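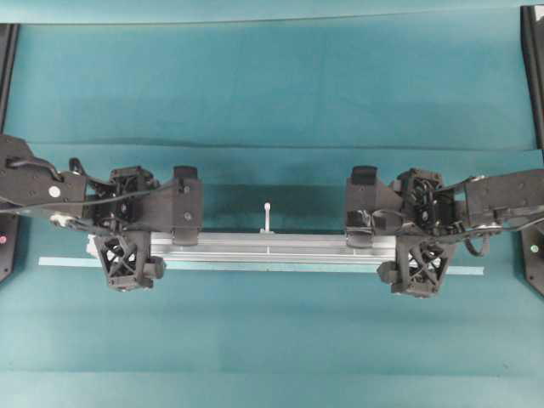

Korletey Motorcycle Club, Workshop Section

How to check and adjust chain slack

Last updated: March

Check the chain every 400 miles and after any long ride in rain. A chain that is too tight loads the output shaft bearing. One that is too loose can jump a tooth or come off the sprocket.

You need a steel ruler, two wrenches for the adjusters, a socket for the axle nut and a torque wrench.

1. Let the chain cool. Turn the engine off, take the key out and select neutral.
2. Put the bike on the stand named in the owner's manual. Some makers give slack on the side stand and others with the rear wheel raised, and the two readings are different.
3. Find the midpoint of the lower run. Hold the ruler upright next to it, push the chain down, note the reading, then push it up and note it again. The difference is the slack. 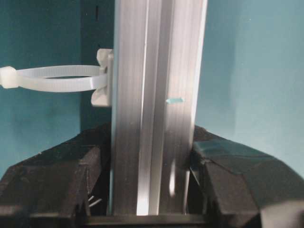

Aluminum extrusion, channel running lengthwise.

4. Turn the wheel a quarter turn and measure again. Repeat until the wheel has gone all the way around. Adjust at the tightest point.
5. Loosen the axle nut. Back off both locknuts and turn each adjuster by the same amount, no more than a quarter turn at a time.
6. Compare the marks on both sides of the swingarm. They must match. 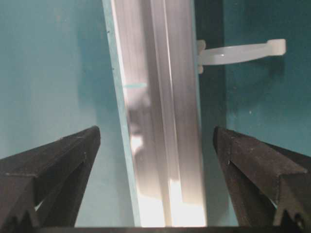
Translucent panel, upright.

7. Tighten the axle nut to the torque in the manual, then the locknuts. Measure the slack once more, as it often changes when the axle is pulled up.
8. Spin the wheel by hand and check that the rear brake works before riding.

If the readings differ by more than 20 mm around the chain, replace it together with both sprockets. Write the mileage in the log. Questions about adjusters on older bikes go to Lamisi Appiah.

Filed under: Maintenance, Chains and Sprockets
46 shares | 3 comments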